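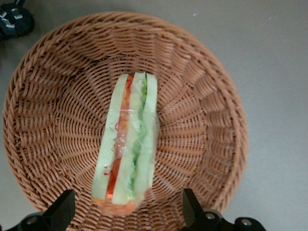

Roksolana says I should quit calling it a sourdough diary if I'm only going to write in it when something goes wrong, and okay, fair. So tonight I'm writing after a loaf that went fine. Mostly fine!

I started mixing at 7 this morning, before coffee, which was dumb because I forgot the salt and had to squish it in half an hour later with wet hands. The dough was that new rye blend from Varkesel (the coarse one, with the bits in it) and it drinks water like crazy. I kept adding a splash, then another splash, and by the third I'd stopped writing the amounts down. So if this turns out to be my best loaf ever I will never be able to make it again.

Jenine is doing great, by the way. Jenine is the starter. She sulked for most of January when the kitchen was freezing, smelled like nail polish remover, and I came very close to pouring her down the sink. Then Yaroslav Karpenko told me to feed her whole wheat and leave her on top of the fridge, and she doubled overnight and popped her lid off. I texted him a picture and he wrote back "good girl," so now he's the godfather.

Shaping went badly, same as always. I watched the video again, the one where the lady does the little stitching thing down the middle, and hers looks like a baby in a sleeping bag and mine looks like laundry. I floured everything in sight and it still stuck on one side when I tipped it out, so the top has a bald spot. Roksolana says you bake it bald side to the wall, ha. I slashed it too shallow as well, I always chicken out with the blade.

But the oven spring! I sat on the floor and watched through the glass for the first 10 minutes like it was TV. It opened up sideways, not where I cut it, and I didn't care one bit. Pulled it when the middle hit 95 on the thermometer (Celsius, the thing only does Celsius and I've lost the booklet) and then I was supposed to wait two hours before cutting. I waited through one phone call with Mom.

Crumb a little gummy near the bottom, crust really good, kind of malty. Ate two slices with too much butter standing at the counter, then a third one sitting down so it would count as dinner. Half of what's left goes to Roksolana in the morning, bald half.

Need more rye, and parchment. Jenine's fed and back on the fridge.

2143 views | 7 comments | 10 shares

More from this diary
Jenine pops her lid
The Rundunum rolls, second try
Flat as a plate, again
What I do with discard

Contact | © Jenine's Kitchen Diary | Back to top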